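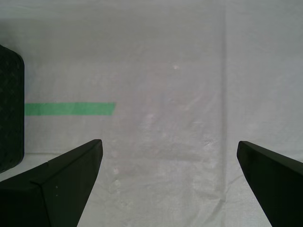
Comparing two controllers on the same gripper requires that everything other than the controller remain fixed, and in this respect our August trials fell short. The Vinesus controller and the Lirnora controller were tested in different sessions, and the start position of the arm was set by eye in each. The present arrangement is stricter. A strip of green tape on the white cloth serves as the visual reference, and every trial begins with the fingers spread wide, as they are here, and clear of any object. The wrinkles in the cloth are left as they fall, and both controllers are expected to cope with them.

Each controller was given 200 closing cycles at the same commanded speed. The Vinesus unit reached its target opening within 2 mm on all but 3 cycles. The Lirnora unit was less consistent at the start of a session and improved after warming up – a pattern also noted in August, when it was attributed to the cable. The cable has since been replaced, and that explanation is withdrawn.

A word on logging is in order. The Dinsa recorder stores joint positions and finger width together, and it produced more than 3000 records for the first session alone. Time stamps from the Lirnora unit arrive in a different format and must be converted before the two sets can be compared. Readers who intend to repeat the work should complete this step before plotting.

No preference between the two controllers is stated at this time. Force readings remain to be taken, and the Jurix sensor intended for that purpose is awaiting calibration. The cycle data will be posted on this page once the conversion has been checked.

Dec 11, 2025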